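Eketti Picking Group
Minutes of the monthly bench meeting, November

The meeting opened at 9:30, a little behind time, with everyone settled around the long table and the coffee already going. The minutes of the October meeting were read through and accepted with one correction: the cable order mentioned there was for the second cell, and the wording made it sound as if it was for both.

1. Gripper comparison, where we are

Most of the morning went on this, as we all expected it would. The two tools still in the running are the Jastard suction tool and the Mollah two-finger gripper. Each of them has now been through the full bin routine, which for the benefit of those who missed the last meeting means 101 attempts per tool, with the same set of objects tipped back into the bin whenever it has been cleared or the arm has given up on what is left.

The Mollah completed 80 good picks and the Jastard 74. There was a good long talk about whether that gap means very much, and the general feeling was that it doesn't mean a great deal yet. The two tools fail on quite different things, and it was pointed out more than once that a different mix of objects could easily have turned the result around. The suction tool does beautifully on anything with a flat face and then goes to pieces on bristles and thin strips. The fingers are happy with handles and tubes but tend to shove small rounded things into the corners, where they stay.

It was agreed that the totals should not be sent to Lomimmont on their own. They will go together with the breakdown by object, once that has been tidied up.

2. The bin and the sloping panel

Several people wanted to talk about the panel at the back of the bin, and the discussion wandered a bit, but pleasantly. The idea was to keep objects from settling against the rear wall, where the wrist has to come in at an awkward angle, and those who have been running the trials are fairly pleased with it.
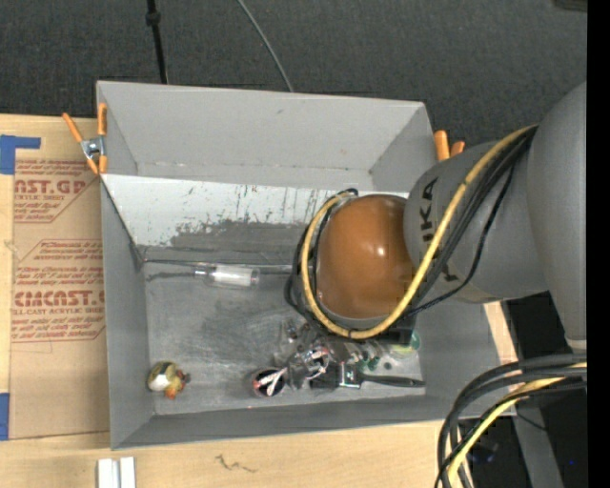 The question was then raised whether the panel favors one tool over the other. The fingers can slide down the slope and get underneath something lying at the foot of it, and the suction cup has no such help. Against that, the cup never needs room on both sides of an object. We did not settle this. A short extra run without the panel will be done for both tools, using the same objects, and we will look at the two sets of results side by side next time.

Wear on the panel was also brought up. Nobody was worried about it for now, but we would like to have a spare cut and ready before the longer runs begin. The clamps are fine and will stay.

3. Clear and shiny objects

The camera software still has a hard time with these, whichever tool is fitted. It will happily merge several clear pieces into one large object and then aim for the middle of it. A suggestion to take the clear things out of the set was discussed kindly and turned down, as Lomimmont asked for them specifically. A second suggestion, to try a softer light from the side, was liked by everybody and will be tried first on the Jastard tool, then on the Mollah.

There was a request that failed picks be logged as either "seen wrong" or "held wrong" from now on. At present they all go into the same column, and it makes the tools look worse than they may be. Agreed.

4. Cables

The loop around the wrist needs to be looked at again. With the fingers fitted there is enough slack for a full turn, but the suction tool brings its hose along too and the whole bundle gets stiff. Whoever changes tools should please turn the wrist by hand-pendant at low speed, both ways, before starting a run. Changing over takes about 2 hours including calibration, so we will keep to one change a day at most.

5. Any other business

The emergency stop by the door has been relabeled. The spare teach pendant is back from repair and is in the gray cabinet, second shelf. Would people please plug it in after use.

Actions
Breakdown by object to be finished before anything goes to Lomimmont.
Runs without the panel, both tools.
Side light to be borrowed from the photo room.
New column in the log sheet.
Spare panel to be cut.

The meeting closed at 11:45. Next meeting in December, same room.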